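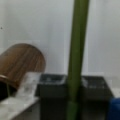
Is it worth paying for a damp survey before we repaint?

Posted in Home and Garden > Walls, Floors and Ceilings

We moved into a ground-floor flat in April and the back bedroom has smelt musty from the start. No black mould that I can find. There is a faint tidemark above the skirting on the outside wall, about as high as my knee, and the paint on that stretch has gone slightly bubbly. The other walls seem fine to the touch.

A man from Khaemba Damp Care came round for the free inspection. He was in the room for less time than it took me to make him a tea, pushed a meter with two pins into the plaster, it beeped, and he told me I had rising damp and needed a chemical injection course plus replastering up to a metre. He wants 2,000 pounds for it and says the price only holds until the end of the month. He did not go outside at all. I asked whether it might be something simpler and he said they all hope that.

I am not a builder but this doesn't sit right with me. Before I hand over that sort of money, should I pay for an independent survey? Or is that another lot of people with the same beeping box? My other half thinks we should just put stain block over it and paint, which I also don't believe in.

It's a brick terrace, solid walls as far as I know, and the flat above belongs to somebody else.

Posted by skirting_bored

3 replies

Josée Fortin

Don't sign anything. A free inspection from a firm that sells injections is a sales visit, and the discount that runs out at the end of the month tells you most of what you need to know. I'd be surprised if it didn't come round again the month after.

The pin meters are made for timber. They measure how well electricity passes between the two points and then guess at the rest. Put one on old plaster with salts in it, or foil-backed lining paper, and it will beep at a wall that has been dry for years. It can be useful for comparing one patch with another, but a beep on its own proves very little.

Go outside first and look at that same stretch of wall. Is the soil or paving higher than your floor inside? Ideally the ground should sit well below it. Is there a gutter joint or a downpipe anywhere near? Go out when it's raining hard and watch, because a leaking joint can look perfectly innocent on a dry afternoon. Look for an airbrick with somebody's flower bed piled against it. Look at the pointing too, and whether a previous owner has smeared cement over the bottom courses, which tends to keep the wet in.

Then indoors, is there a radiator pipe or a bathroom on the other side of any of this? Turn everything off overnight and compare the water meter in the morning.

As for a survey, yes, if you can't find the cause yourself, but ask two things before you book. Do they sell any treatment, and do they take a commission from anyone who does? If the answer to either is a bit woolly, ring the next one. Ask what they'll actually test as well. Drilling out a sample of the wall and drying it in an oven gives you a proper moisture figure. If they say they only use a meter, you've already had one of those for nothing.

I wouldn't use stain block either. You'd be painting over it again by next winter. 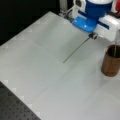 bradska_lane disagrees with most of that and reckons the salesman may well be right, as sometimes they are. We had the same tidemark, same height, ignored it for 5 years on the advice of people online and ended up with a rotten floor joist. Got it injected, no trouble after. I know everyone likes to say rising damp is a myth but tell that to my floor. Get two more quotes and go with the middle one.

Josée Fortin

Sorry about your joist, but did they lower the ground or mend the gutter at the same time? Most firms replaster with a waterproof mix when they inject, and that will hide the damp for a good while whatever is causing it. I'm not calling it a myth. I'd want to see a reason for it other than the price list.

ukodari

get a dehumidifier, 30 minutes a day with the window open as well. sorted mine

skirting_bored

Thanks all. Not convinced a dehumidifier fixes a tidemark, or that you'd want the window open while it's running. But I went out with a torch this evening and the paving along the back is level with the inside floor, if not slightly above it. There's also a downpipe that stops short of the drain and empties on to the slabs. The man from Khaemba would have had to step over it if he'd gone out there.

I've told him we're not going ahead for now. He has rung twice since. I'm going to get the downpipe sorted and find out who is responsible for the paving, as it's shared with upstairs, and leave the wall bare for the summer. If it's still damp by autumn I'll pay for the oven test and post what it says.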